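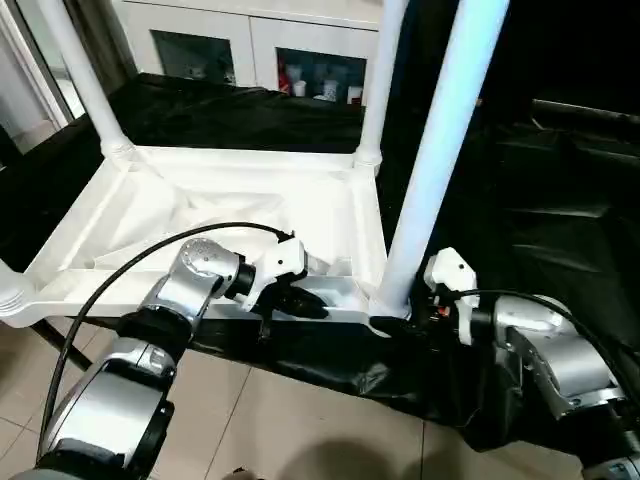

October, entry 23. Rack assembly cell, Jostley arms

Run stopped at 14:10 with a force fault on the right side. The left side was still following its path, so for a short time one arm was pulling and the other was holding. I pressed the stop by hand. No person was inside the line.

The log has the fault at cycle 2,573. The limit was set to 300 and the peak was 400, so the trip was correct. My question is why the left side did not stop with it. In the Kobzar controller the two arms should share one stop signal.
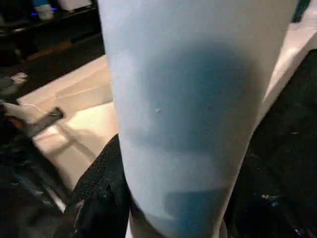

Wrist view, finger with the darker blue patches.

I went through the config with Riaan Hendricks. The shared stop was switched off in the file we copied from the Aduvmont cell. It is my mistake, I did not compare the two files before loading. It is on again now. Tested three times with no load, both arms stop together.
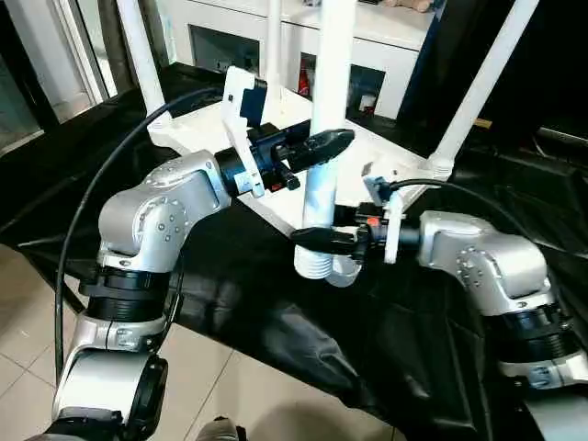 Both grippers at the white pipe, black cloth on the table.

Still open: the delay in the left arm. Riaan thinks up to 23 ms, I want to measure it first – please do not raise the force limit until then. Keep speed at half.

Celside workshop notes – internal – questions to the cell desk – Back to top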